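Magazin > Küche > Gespräche

Zuletzt aktualisiert: April

Der Becherbaum bei Plandar hat vor allem einen Zweck: Platz sparen. In der Teeküche standen früher 32 Becher im Schrank, heute sind es noch 14. »Den Rest hat keiner vermisst«, heißt es aus der Werkstatt. Emaille oder Keramik sei Geschmackssache – wichtiger sei ein schwerer Fuß. »Sonst kippt der Ständer, wenn nur eine Seite behängt ist.« Abgewischt wird der Tisch gegen Abend.

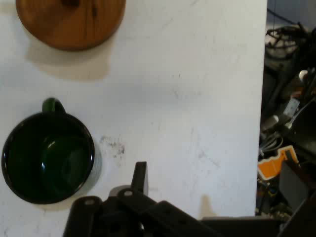
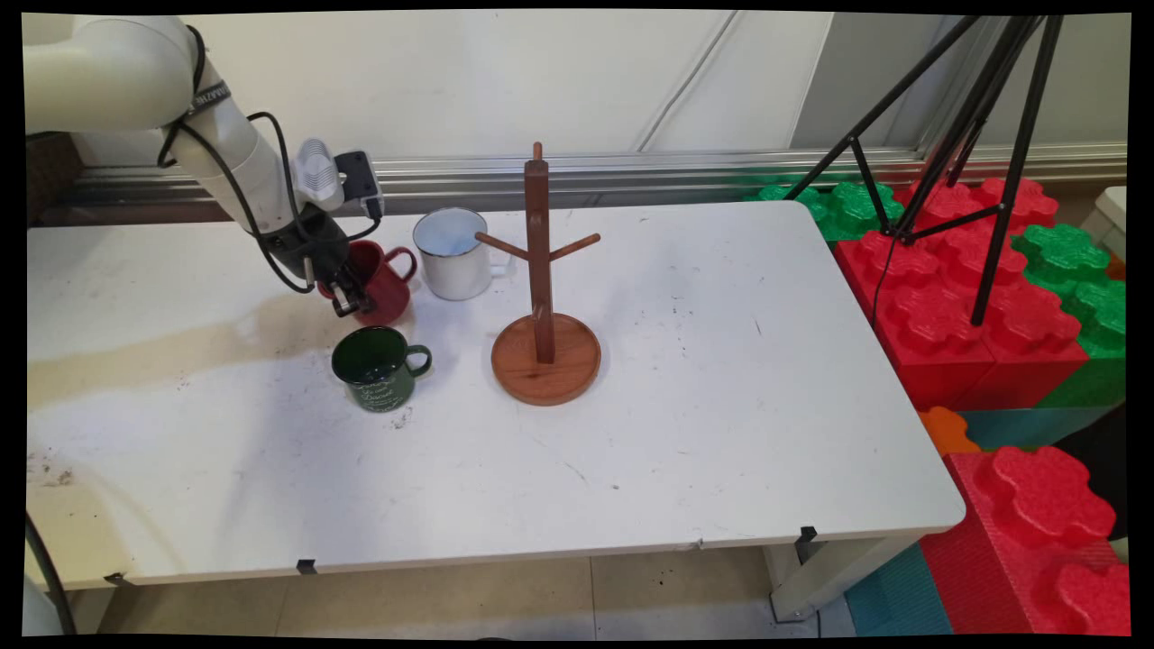 Platier hält wenig vom Aufhängen und ließ ausrichten, im Schrank stauben Becher weniger ein. Für Gäste möge so ein Ständer hübsch sein, im Alltag reiche ein Regalbrett.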